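4. Bench evaluation of the Restis two-arm kit

4.1 What was supplied

The Restis kit was loaned to us by Hanton, who sell it into small packing and kitting firms as a ready-to-run package. Two arms, a parallel gripper for each, control box, teaching software, one day of remote support. We bought nothing extra apart from the table covering. Unpacking and first power-up took 192 minutes with two people (Boonchu and Klinhom), most of that spent on cable routing. The manual covers the routing in a single page and the page is for an older mount. Hanton have since sent a corrected sheet.

4.2 Tasks

Three tasks, all from the list in Section 2. Ball into cup, cup onto stack, cup handed from one arm to the other. Chosen becuase customers at Chuensuk asked for something close to these in their trial, and because light, slippery, see-through items are where cheap grippers tend to struggle. Every task was taught by hand guiding, no scripting. Teaching was capped at 8 demonstrations per task, same cap as for the Pleltirard unit in Section 3, so the two can be compared.

4.3 Results

We logged 429 attempts over the loan period. Raw counts by task are in the appendix. Short version: ball pick-up good, handover poor, stacking in between. Most of the stacking failures were tilt on release. Grip force is set in the software on a scale of 0 to 100, with no units given, and the bottom fifth of the scale made no difference we could measure. Thin cups need exactly that part of the scale. Hanton's engineer (F. Lindgren, by email) says a finer setting is planned for the September update. Not tested here.

Figure 4. Restis kit during the cup and ball task: clear cup held on its side in one gripper, two tennis balls on the table.

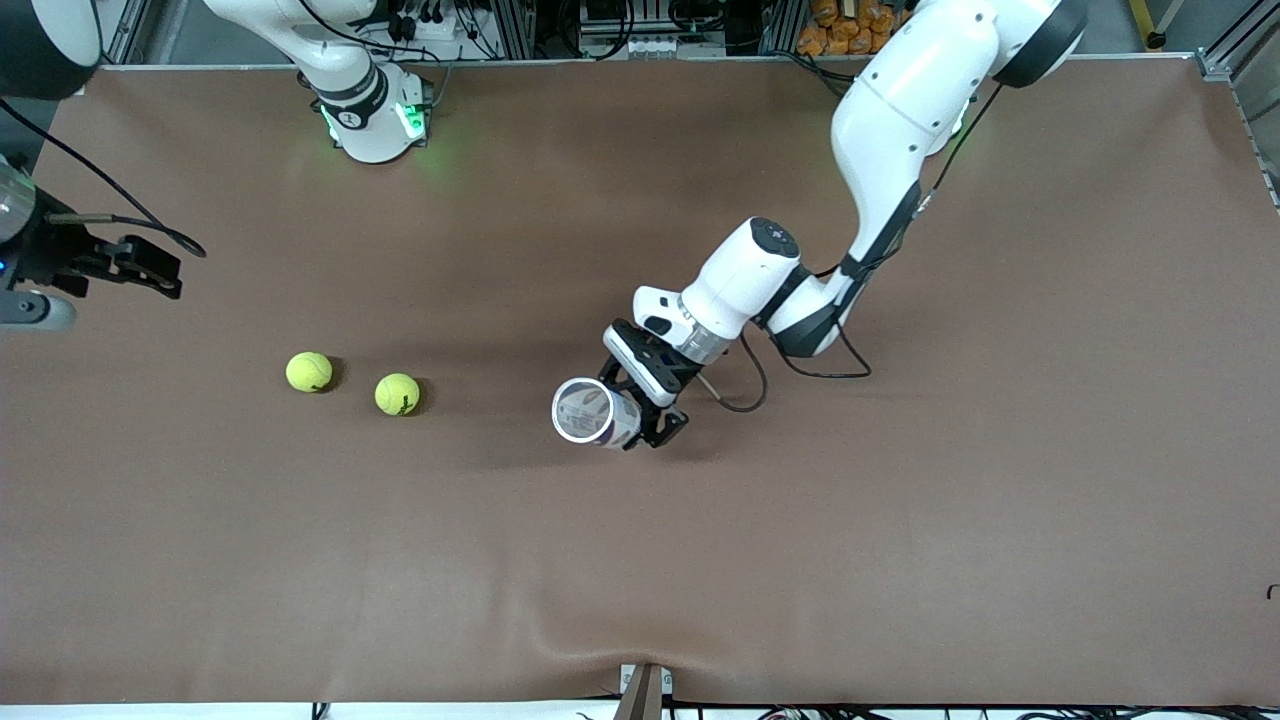

Handover failures were nearly all timing. The receiving arm closes on a fixed delay, not on contact, and the delay drifts when the control box is also saving video. Turning video off helped but then there is no record to look at afterwards, so for a buyer that is a poor trade. Hemmin reran the handover set with a longer delay and got fewer drops, at the cost of a visibly slower cycle.

Cable slack was a second nuisance. Too little and the wrist stops short, too much and the loop can drag on the table and nudge items. The clips in the box are to small for both cables together. We used our own.

4.4 Support

Two tickets raised, both answered the same day. The second reply (to Thaweesak, on the force scale) was useful, the first pointed back to the manual. Pricing and spares are dealt with in Section 5.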